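Zivham House shared room, February meeting

Minutes of the last meeting were agreed, with one grumble about the spelling of "Beline".

Item 3. Flowers and mugs. The marble-topped table keeps its vase. Mugs are to leave it by 8 each evening, a rule first passed in a more hopeful year. 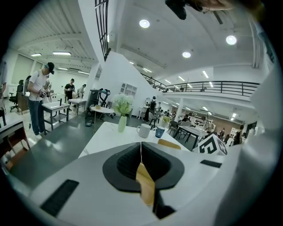 The member for the top floor replied that mugs would go home sooner if the kitchen shelf had room for them, and asked for it to be cleared. Agreed, with sighs.

Item 4. Chairs. Zitell will quote for 12. Next meeting in the same room; bring your own mug, and remove it.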